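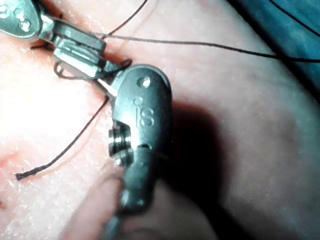 ## Suturing Practice Group – minutes, 9 May 2019

**Place:** Trujillo Room, Nuludell Skills Centre

**Chair:** Adebayo Oyelaran (AO)

**Minutes:** Marisol Cisneros (MC)

**Also present:** theatre nursing educator, two registrar representatives, stores officer, teaching lab technician

**Apologies:** second-year trainee representative

### 1. Previous minutes

Accepted with one correction. Item 5 said trainees would be "assessed" on running stitches in the first block. It should have said "introduced to". Running stitches are assessed in the second block only.

### 2. Actions carried over

- Sharps container moved to the door end of the bench. Done.
- New laminated card for the interrupted stitch. Drafted, see item 5.
- Second key for the tissue fridge. Still not cut. The lab technician has been to the facilities desk twice and will go again.
- List of trainees who have missed more than one session. MC has the list. AO will write to each of them personally and doesn't want it put on the noticeboard.

### 3. Thread

The stores officer reported that the Galluvard thread order has come in short. We asked for enough to cover both blocks and received 120 packets, with the rest on back order until June. The packets we have are all the one gauge.

There was some discussion about colour. One registrar representative prefers undyed thread for practice because that is what she was taught with. The nursing educator disagreed. Dark thread against pink tissue can be followed by a trainee and by whoever is marking, and she does not want to go back to squinting at pale ends. AO agreed. Dark thread stays for both blocks.

MC asked for packets to be signed out at the bench. At present people take a handful at the start and the leftovers end up in pockets, in drawers and once in the tea room. The stores officer will put a clipboard on the thread drawer. Part-used lengths are not to go back in the packet.

The invoice so far is $697. AO has approved it. The stores officer will query the delivery charge, which was billed as if the whole order had arrived.

### 4. Practice tissue

Tissue now comes through Vornine, delivered the afternoon before each session. The lab technician said the first two deliveries were good and the third had been packed folded, leaving a crease that did not drop out overnight. He has asked for it to be packed flat.

Notes from the discussion:

- Tissue to come out of the fridge before trainees arrive, covered, and stay covered until the first needle is loaded.
- Mist lightly if the surface starts to dull. Two trainees had been soaking theirs, and the stitches pulled straight through.
- Drape goes down first and is pulled tight at the corners. Blue-green drape is fine, and we have plenty.
- Lamps. A wet surface throws the light back, and a patch of tissue can go nearly white with a pink edge to it. Trainees should move the lamp before they start placing bites in a patch like that. The nursing educator has seen people carry on working in the glare and then wonder why the spacing has drifted.

The technician asked if tissue could be used on both sides. Agreed that it can, provided the second side is for free practice and isn't marked.

### 5. The stitch card

The draft card for the interrupted stitch was passed around. Wording as agreed:

1. Load the needle. Check its angle before going near the tissue.
2. Enter square to the surface and follow the curve of the needle.
3. Bring the thread through and leave a short tail.
4. Make the loop around the jaws of the driving instrument.
5. Bring the other tip across to the first and take the tail.
6. Lay the throw flat. Look at it before the next one.
7. Finish the knot, trim, and check both sides of the wound line.

There was a long discussion on step 5. The draft had said "reach over for the tail", and a registrar representative pointed out that reaching over is what causes half the trouble. She would rather the two tips come close together over the tissue so that the hand-over is a short one. AO asked how close is close. The answer was near enough that a trainee doesn't have to hunt for the tail. The new wording was accepted.

The nursing educator wanted a line about not pressing down. Trainees working with the jaws tight against the surface tend to lean on it without knowing, and with a loop of thread lying underneath they can end up gripping tissue and thread in one go. Agreed to put this on the back of the card under "Common faults" so that the front stays readable from standing height.

MC to retype the card and send it round. Comments by email, please, and not by writing on the proof. Last time there were three versions with three sets of handwriting.
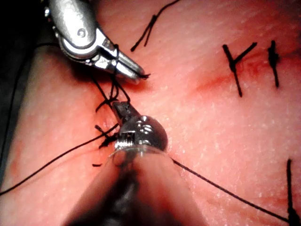 ### 6. Knots and tangles

Knot tying still takes up the largest share of teaching time in the first block, and AO asked the group to settle how a spoiled knot should be marked. Practice has varied between markers. MC noted that trouble tends to come partway along the line, once a trainee has some stitches behind them and has started to speed up. Her example was a line with four stitches done and another being worked, where the black strands had crossed and looped over one another between the two tips and were bunching near the puncture, with one more loop still round the metal of the upper instrument. She would want a trainee in that position to stop, hold still and work out which strand is the tail before pulling anything.

The registrar representatives both said they had been taught to pull first. The nursing educator said this was clear from the results.

After discussion it was agreed:

- A tangle is not a fault in itself. Mark what the trainee does about it.
- If they stop, free the loop and finish the knot, the stitch is marked as normal.
- If they cut it out and start again, the stitch is marked as normal but a note goes on the sheet.
- If they pull it down tight and move on, the stitch is not passed.
- Markers are not to give hints during an assessed line. Hints are fine in free practice.

One registrar representative asked for her view to be recorded that cutting out should cost a mark. AO said it would be recorded, and it now is.

Tail length was raised again. Short tails slip out of the throw and long ones get caught up in the next stitch. We tried putting a measurement on the card last year and trainees spent their time measuring. Leave it to the marker.

### 7. Marking sheet

The current sheet has six boxes per stitch and no room to write. AO proposed dropping "confidence" because no two markers agree on what it means. Accepted. "Spacing" and "depth" stay as separate boxes. "Handling" will be renamed "handling of tissue", as several markers had been using it for the way the trainee held things in general.

The nursing educator asked for a space to record where on the tissue the line was placed. A line across a flat part is easier than one near where the surface curves away, and the marks ought to be read with that in mind. Agreed. A blank outline will be printed at the foot of the sheet and the marker can draw the line on it.

The lab technician asked that finished sheets not be left on the drape. They get wet and stick together.

### 8. Bench, storage and clean-up

- Instruments to be wiped down before they leave the bench, with attention to the slots and grooves at the jaw end. Bits of thread are being left behind there.
- Thread offcuts go in the small tray, then in the clinical waste. They do not go in the sink. The sink was blocked again in the last block.
- Used tissue is bagged by the trainee who used it and handed to the technician. It is not left for the morning.
- The shelf above the sink is now for drapes only. Somebody has been keeping a bicycle helmet there. It will be at the front desk until claimed.
- Gloves: medium has run out again and there is a great deal of small. Stores officer to swap some across with the second-floor lab.

AO said the last group had left the room in good order and asked MC to thank them.

### 9. Room bookings

The Trujillo Room is ours for the first block. The second block overlaps with the plastering course, which has the room in the mornings. Afternoons are free, but tissue would need to be held in the fridge longer and the technician wants to check this with Vornine before we commit. If afternoons can't be managed we will ask for the smaller room along the corridor, where the lamps are older and have to be held in position with tape.

### 10. Other business

A registrar representative asked if trainees could bring their own loupes. Yes, but not for the assessed line until everyone has had the chance to borrow a pair.

The nursing educator will be away for part of June – contact details for her cover to go on the fridge door.

### Actions

| Action | Who |
|---|---|
| Write to trainees who have missed sessions | AO |
| Retype stitch card and circulate | MC |
| Clipboard for thread drawer | Stores officer |
| Query Galluvard delivery charge | Stores officer |
| Glove swap with second-floor lab | Stores officer |
| Fridge key | Lab technician |
| Ask Vornine about flat packing and afternoon use | Lab technician |
| Redraft marking sheet with outline | Nursing educator, MC |
| Thank last group | MC |

**Next meeting:** June, same room, date to be confirmed once the plastering course has sent its timetable.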